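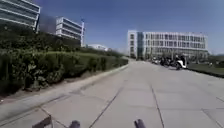
3.2 The hedge walk

The first of our two surfaces is the hedge walk at Orcombe, a path which the site plan calls a "green spine" and which everyone we spoke to calls "the long bit". It is made of large rectangular concrete slabs with thin dark joints between them. A low kerb runs down the left side and keeps the soil and mulch where they belong; on the right the paving gives way to lawn. Offices stand on either side, so that a walker may be observed for the whole of the journey by colleagues with nothing better to do.

We chose the walk for its plainness. Earlier work on how people describe paved ground (Nasution's survey is the usual starting point) has tended to favour cobbles, setts and other surfaces with a following. Plain concrete has had few admirers and fewer papers. Our 36 respondents, all of whom worked on the site, were asked to walk the path at their normal pace and then to say what they had noticed. The commonest answer was the hedge. The second commonest was a request to repeat the question.

When pressed on the paving itself, 11 respondents mentioned the joints, and most of these had views on whether one ought to step on them. One man in his fifties reported a private system of long and short strides which he had kept up since his first week in the job. He asked us to leave the details out — we do so with regret. The scuffs and uneven patches were mentioned only by people who had been carrying something hot.

3.3 The plaza

The plaza is a different matter. It is broad, open and pale grey, and its joints and cracks have been filled or sealed in a darker material, so that every repair is on show (Figure 2). The longest line wanders across the middle on a diagonal, throwing off short branches as it goes, and has no interest whatever in the slab layout. Straight seams and crooked cracks have been given the same dark treatment, and at a glance it takes some effort to tell the designer's lines from the ground's.

Respondents noticed this surface without being asked. Several had named parts of it. "The river" was used for the long diagonal line by people in three separate departments, who did not agree on which bank the office entrance was on. Hnat Shevchuk, who carried out the interviews on this part of the site, kept a list of such names and closed it at 30, by which point he felt that some were being made up to please him. 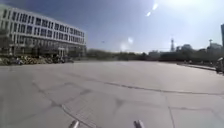

Figure 2. The plaza, looking along the office façade, with sealed cracks and slab seams.

3.4 Comparing the two

Both surfaces are pale concrete laid in large slabs, and both are crossed daily by the same people in the same shoes. The difference in recall is therefore hard to put down to material or to traffic. Drinetti's scale of surface interest, which we applied with some misgivings, gives the two an identical score, as it makes no allowance for mending. We return to this weakness in Section 5.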